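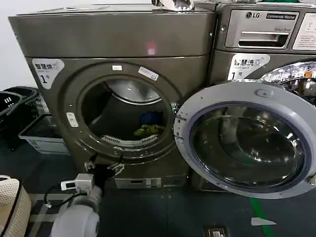 Laundry Room Meeting — Minutes

Jun 22, 2018

Present: Darlene Tremblay (chair), Ouellet, Stulis, Duton. Apologies from Prulla, who sent notes on the dryers.

1. Minutes of the January meeting
Approved with one correction. The repair fund stands at 500, as shown in the second table.

2. Dryer no. 1
Residents on the upper floors have asked how often the lint filter gets cleaned. The filter is the white slotted grille along the lower inside edge of the opening. Agreed that each user clears it before starting a load. Stulis will write a short notice in Chinese and English and put it up next to the dryer.

3. Laundry left in the machines
Duton said small items get left at the bottom of the drum and end up in the next person's load. Prulla's notes said the same. Agreed that anything left behind goes on the shelf by the door and is kept for 11 days. Ouellet wanted a shorter period — no support for this.

4. Things placed on top of the dryers
Tops are to be kept clear. Darlene to add this to the house rules.

5. LG washer
Ouellet asked for a reminder that the detergent drawer should be pushed all the way in after filling. The printed instruction sign on the washer stays where it is. Duton will type up an English version and bring it to the next meeting.

6. Floor
Tiles to be mopped 2 times a week. Stulis and Duton will share this until the new rota is out.

7. Hours
Left unchanged. First load no earlier than 6 in the morning. A request for later evening hours was put off until Prulla can attend.

Minutes taken by Ouellet.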